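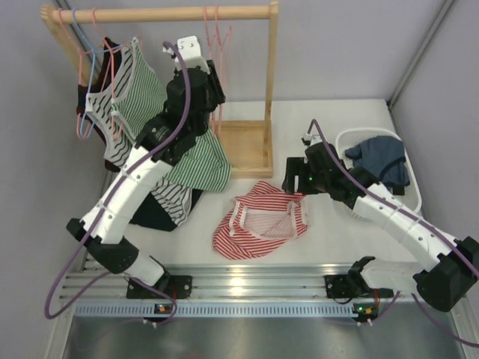
Garment rack with hangers and striped clothing on a white work surface.

Hutlow Corridor Community Capacity Grant
Progress report to the program office, period ending September
Prepared by Violeta Leiva, grant coordinator

1. Status

Work is on schedule except for item 3. The neighborhood survey closed with 137 completed forms, 56 of them from renters. Returns from the blocks north of Arancibia Street were low, and a second mailing went to those addresses.

2. Resident meetings

Two meetings were held at the Grevimen branch library, both at 6:30 p.m. Attendance at the second was 34. Residents ranked sidewalk repair first and vacant storefronts second. Bus shelter lighting was raised at both meetings but falls outside the grant scope - it has been passed to the transit liaison, Baltasar Gaete.

3. Storefront inventory

Field work is complete. Ownership records are still missing for 8 parcels. Jocelyn Navarro has requested them from the county and expects a reply next month. The inventory map will be issued without those parcels if the records do not arrive in time.

4. Budget

Spending is below plan under printing and above plan under interpretation. We request approval to move the unspent printing funds to interpretation. No change to the grant total is needed. The revised budget sheet is in Attachment B.

5. Next period

Draft bylaws for the corridor association go to Pacita Tolentino for review. Board nominations open after the third resident meeting. Meeting notes will be posted in English and Spanish within two weeks of each session.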